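List Home | Threads | Search | Log in
1 min read

Re: [house-repair] Hinge screws for old doors

Liam Lambert wrote at 7:20 a.m.:
> The top hinge on my Famdale door has let go again. Longer screws?
> Or do I buy the Lurkska kit for $80 and stop pretending?

Liam,

Keep your $80. Longer screws work if there's a stud behind the jamb, and in a house like yours that's a matter of faith.
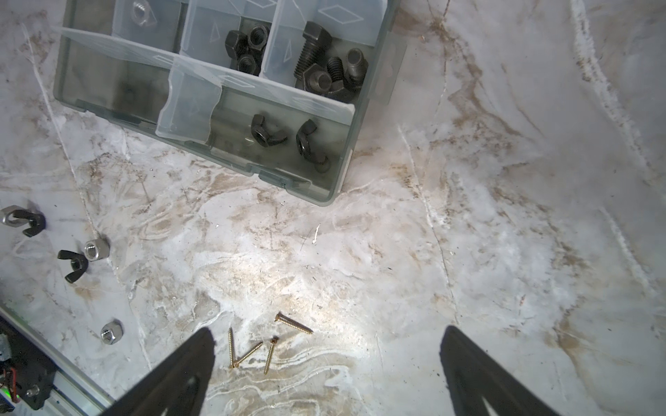

Mine sagged all last November. I glued a dowel into each stripped hole, let it sit overnight, and drilled fresh. The door has shut ever since - loudly, but it shuts.

The Baltus catalog will tell you to replace the whole jamb. The Baltus catalog also sells jambs. 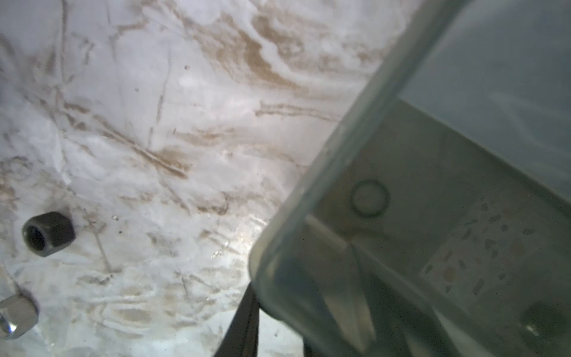

Check the bottom hinge while you're down there. It's usually the guilty one, and the top one takes the blame.
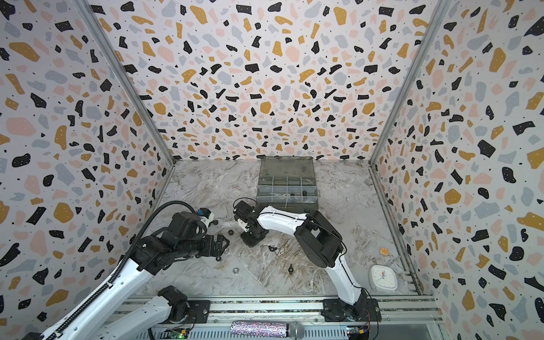

Old Uchida hinges have odd hole spacing, so don't toss the originals. Page 206 of their manual admits this in very small type. Put what you take off in a divided box with a hinged lid, like the gray see-through one near the back wall, and you may even see it again.

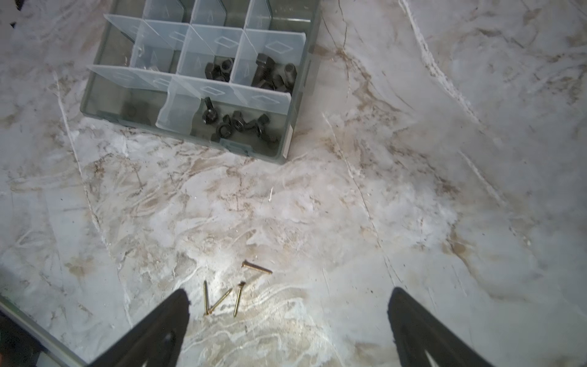
Organizer box, smoky plastic.

Sum-yee Leung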